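3.2 布景与物品的选取

本研究的布景沿用Vustdale物品组的做法，把背景的颜色和花纹都固定下来，只更换台面上的物品。台面选用深红褐色、带白色纹理的大理石花纹，围板为浅灰色底，印有较深的灰色叶片图案。选择这种台面有两个考虑：一是深色底面与浅色果盘的明度差较大，二是纹理不规则，被试不容易用它来记忆物品的位置。物品分为果蔬、餐具和园艺小工具三类，由Nonosholm统一购置，共40件。果盘采用波浪形边缘，这样盘沿的轮廓和圆形果实的轮廓不会互相混淆。
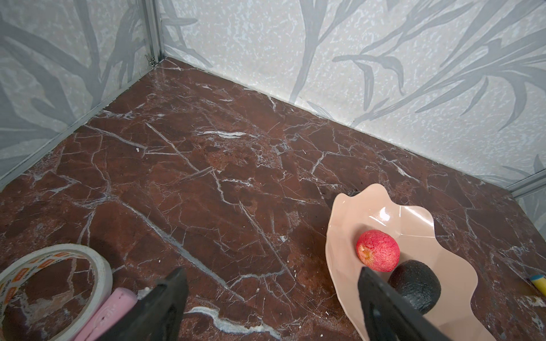
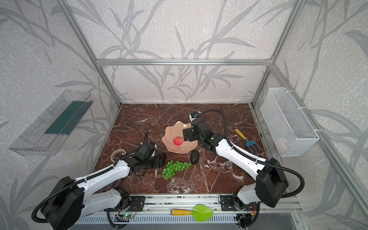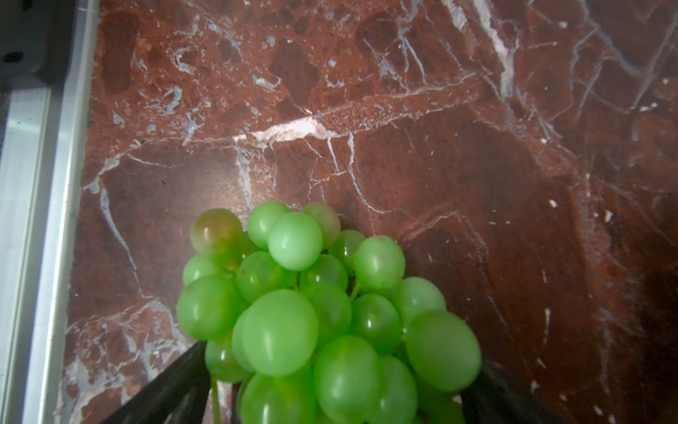
图2 大理石花纹台面上的果蔬。

果蔬类物品按照外形分成两组。第一组是单个的、轮廓完整的果实，例如石榴和牛油果；第二组是成串的果实，本研究中只有葡萄。Romero量表原来把葡萄作为一个整体来评分，我们在预实验中发现，被试对“一串”和“一颗”的理解并不一致，所以在正式实验的指导语中加了一句说明，要求被试把整串看作一件物品。茄子的颜色较深，在深色台面上的辨认时间比其他果蔬长，大约为900毫秒，这个结果将在第4节中讨论。

园艺小工具类包括小耙子和小铲子等，作为与果蔬在语义上相关、但在用途上不同的干扰物。它们的手柄颜色鲜明，容易先吸引注意，因此每次布置最多放2件。

正式实验共有80种布置。每种布置中，果盘的位置保持在台面中部附近，其余物品的位置和朝向由随机表决定。盘内和盘外的物品分别记录，没有放在盘内的果蔬不计入“已收纳”。如果物品的一部分压在盘沿上，则按照Villanueva的标准，以接触面较大的一侧为准。两名记录者独立完成编码，意见不同的布置重新核对一次，仍不能统一的从分析中删除。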